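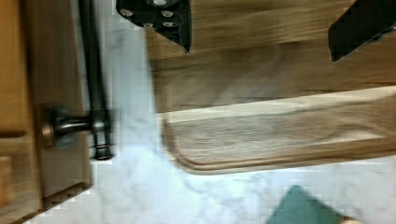
Cutting boards get their day at Livholm kitchen

Bring your tired old cutting board! The Livholm community kitchen is giving over its whole Tuesday evening to wooden boards, with sanding, oiling and plenty of chopping once the work is done.

Thaddeus Ridgeway, who runs the session, has a soft spot for big boards with a groove carved along the rim, the kind that catch the juice from a tomato or a roast before it reaches the counter. He says the groove is the part people forget to clean, and he will show how to get into the corners with a soft brush and a little coarse salt.

"A good board on a marble counter is my favorite place to cook," he said. "I could spend all day there."

The July session drew 56 people and 130 boards, a few of them handed down from grandparents, and the line for the sanding table went out the door – a lovely sight on a rainy night. This time there will be a second table and 20 extra places.

Food comes from Châu, the noodle shop next door, which is bringing herbs and green mango for everyone to slice on their freshly oiled boards.

Doors open at 6 p.m. Entry is free, and oil and sandpaper are provided. Boards should be washed and fully dry before they come in.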